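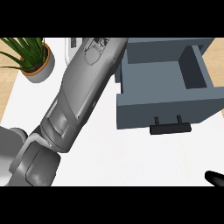 Svenja Hauser has spent more of the past year thinking about drawers than she would care to admit at a dinner party. At Athumani, the robotics lab in Urbridge where she runs the simulation group, a new policy has to get past the drawer before anyone lets it near real furniture. The test is simple to state: find the handle, pull the drawer open, let go. The simulated cabinet is slate blue with a black bar handle, and there is a striped-leaf plant beside the arm that has no part in the task whatsoever. "People ask about the plant more than they ask about the method," she says. "I've stopped fighting it."

The method is called Lelus, and it started as a complaint. Hauser's group had been training policies the usual way, with demonstrations recorded by a person steering the arms, and then scoring each one on whether the drawer ended up open. The scores looked wonderful. Then Soledad Ocampo, who joined the lab from a company that made hospital carts, sat down one afternoon and watched the runs instead of the numbers.

"It was opening the drawer with its elbow," Ocampo says. "I mean that literally. It would swing in, catch the front panel with the forearm, and sort of shrug it open. Full marks!"

The simulator had no objection. A drawer that has traveled far enough is an open drawer, and the arm in the simulator doesn't bruise. Ocampo, who used to write reports about carts that had been opened with elbows, hips and on one occasion a mop, took a less generous view.

What the two of them did next is the part Hauser gets animated about. They left the training alone and rebuilt the scoring. Under Lelus, a run is replayed with small changes: the cabinet moved a little, the drawer made stiffer, the light turned down, the handle swapped for a slightly fatter one. A policy that has learned to use the handle tends to cope. A policy that has learned to shrug gets found out quickly, usually by the stiff drawer.

They ran 1000 replays for each of 14 policies. On the old score, 10 of the policies had been what Hauser calls "publishable, if you didn't look up from your desk." On the new one, nine of those 10 dropped, a few of them badly enough that the students who had trained them asked for the replays to be run again. They were run again.

"Same answer," says Hauser. "A little worse for one of them, which I felt bad about. Briefly."

I asked whether this was simply a harder test, and whether any robot looks bad if you keep making the test harder. Hauser said it was a fair question and that a reviewer had put it less politely. Her reply is that the changes are small on purpose. All of them stay inside what you might find by walking from one kitchen to the next. "If your robot can open my drawer and can't open my neighbor's, I don't think you've taught it drawers. You've taught it my drawer."

Ocampo is more cautious about what the result means. The replays all happen in simulation, where friction is a number somebody typed in. The group has begun checking the rankings on a physical cabinet, using a pair of arms and a control package called Kekeo, and so far the order at the top has held up. The order at the bottom is a mess — two policies that failed in different ways on screen fail in the same way on the bench, by missing the handle entirely.

"That's not a finding yet," she says. "That's a thing that annoys me."

There are also costs. A full set of replays ties up the lab's machines overnight, and the group next door has opinions about that. Hauser would like to get the number down by picking the changes more cleverly, so that a weak policy can be thrown out early and everyone can go home. A student started on this in April. The first version threw out everything, including the policy they all agree is good.

The next cabinet has two drawers, one above the other. Ocampo has asked for a stiff one on the bottom. The plant, I was told, is staying where it is.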